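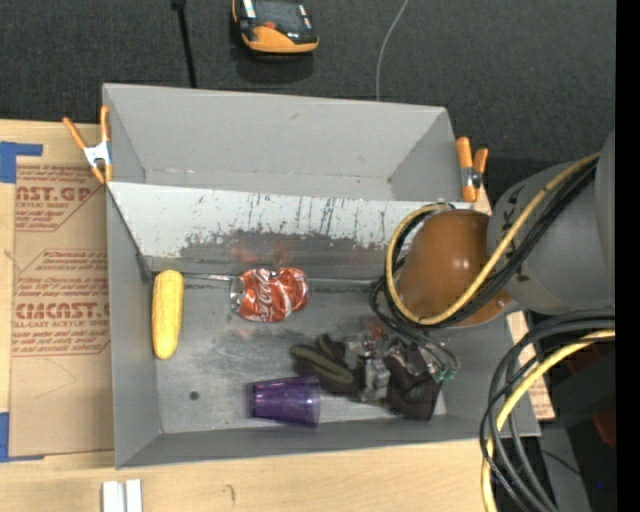 One member wrote in after the August meeting to say that we should have posted these notes before the sorting contest, because half the teams lost points on things any home workshop would have sorted out first. Fair enough. These are the tips our club hands out now, a bit longer than the sheet on the wall at Duren.

Holding the bin still

Clamp the bin before you do anything else. Spring clamps are fine for a metal bin with thin walls, one on each side, up high where they stay out of the arm's reach. Screw clamps hold harder but they can bend the wall. Check them again after each run of 91 picks, which is one round under Hundale rules.

Put blue tape on anything flat that could slide. Press the corners down with a spoon. Pull it up the same day or it leaves glue behind.

Keep the paper on acrylic sheet until you need the clear surface. It saves the face from scratches, and you can write on it with a pencil.

What to put in the bin

Ordinary things from the kitchen make good practice. Try to have at least one of each of these:

A crushed drink can. Rinse it and let it dry upside down overnight. Flatten sharp folds with pliers.
A plastic cup on its side. See-through ones are harder for the camera, so add them last.
A toy vegetable or ear of corn. Real ones go soft after a few hours of squeezing.
Something made of cloth, such as an old glove. Wash it first and skip the fabric softener.

Four objects at a time is plenty for a beginning team. The Danko team started with 12 and spent the whole evening untangling.

Hoses and cables

Leave a loop of slack near the wrist and move the arm by hand through its full reach before turning on the air. If a hose pulls tight anywhere, the loop is too short. Hook-and-loop straps are better than zip ties here - you will be opening them again next week.

Wipe hoses with a damp rag and dish soap. No solvents.

Cleaning up

Scuffs inside a metal bin come out with baking soda paste and a soft pad. Deep scratches stay. Shiny spots can confuse the camera, so don't polish.

Write down your pick count before you shut off the power. Ernex finished the spring with 1,247 on paper and had to throw out 424 of them when two pages got mixed up. A cheap spiral notebook, one page per round, is all you need.

Posted 2019-06-18, contest rules updated since. Spare clamps are in the second drawer.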